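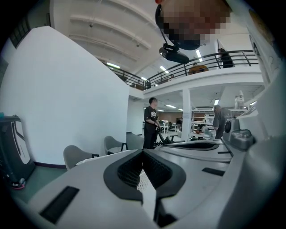

Collov Song Archive
Second progress report to the Pluvell Fund
Period covered: March to August
Prepared by Eun-ji Seok, project lead

1. Where we are

The grant pays for the transfer, cataloging and online release of the home and rehearsal recordings left by the Harkach Dance Band and the smaller groups that grew out of it. At the end of August we had transferred 188 reels and cassettes. The full collection is larger than we told you in the application, as explained in section 3.

The catalog now holds 1113 entries. An entry is one performance of one song, so a waltz that the band rehearsed four times in an evening has four entries. We considered grouping these and decided against it. The people who have asked to use the archive so far are mostly players, and they want to hear how an arrangement changed between takes.

2. Work done in the period

Transfers. Both tape machines were serviced in March. The older one needed a new pinch roller and was out of use until the middle of April. After that we worked at the planned rate. The cassettes went faster than the reels, and most of them only needed the head angle adjusted before playback. Eleven reels were sticky and were set aside for baking.

Cataloging. Each entry has a title, a key, the players where known, and a note on sound quality. Titles were a problem. The band used nicknames for many of its tunes, and the same nickname was sometimes given to two different polkas. We matched what we could against the set lists in the brown notebooks. Where we could not match a tune, the entry carries the nickname in quotation marks and the first two bars written out.

Interviews. We recorded seven interviews with former members and their families. The longest is with the band's second accordion player and runs a little over three hours. It covers the years when the group was playing two weddings a weekend, and it cleared up who sang on the early cassettes (two cousins with very similar voices, taking turns). Transcripts of five interviews are finished. The other two are in draft.

Rights. We have signed permission from the families of all the main songwriters except one. The remaining family has asked for a list of the songs in question, and we sent it in July. Those songs are in the catalog but will stay offline until we hear back.

3. Changes from the plan

In May the family of the band's last drummer gave us 55 more reels, stored in a closet since the group broke up. They include a full New Year's dance and what seems to be the only recording of the brass section before it was cut to two players. We have added them to the end of the transfer list. This moves the end of transfer work from October to December. It does not change the closing date of the grant.

The public listening page was due in June. It went up in August with 40 songs on it, fewer than we wanted. The delay came from the player software, which would not handle the longer medleys. We now split the medleys at the tune changes and link the parts together.

The school workshop planned for spring was moved to the fall at the music teacher's request.

4. Spending

Spending is within the budget. Tape machine repairs came in over the amount set aside, and travel came in under it, as three of the interviews were done in town. With your agreement, given by email in May, we moved $4000 from travel and printing to transfers. This covers the extra reels and the baking. A full statement is attached separately.

5. Next period

Finish all transfers, including the sticky reels.
Complete the two draft transcripts and send them to the speakers for correction.
Add the New Year's dance to the listening page, subject to the sound being good enough — the first reel has a strong hum.
Hold the school workshop.
Deliver the backup copies to the Shin Library, which has agreed to keep one set of drives on site.

6. Points for the Fund

We would like to talk about the notebooks. They were not part of the application, but they are in poor shape and we use them almost every day. Scanning them would take two weeks. I can send a short costed proposal before the next report if the Fund is willing to look at it.

Please also let us know how you want to be credited on the listening page. For now it reads "Supported by the Pluvell Fund" at the foot of each song.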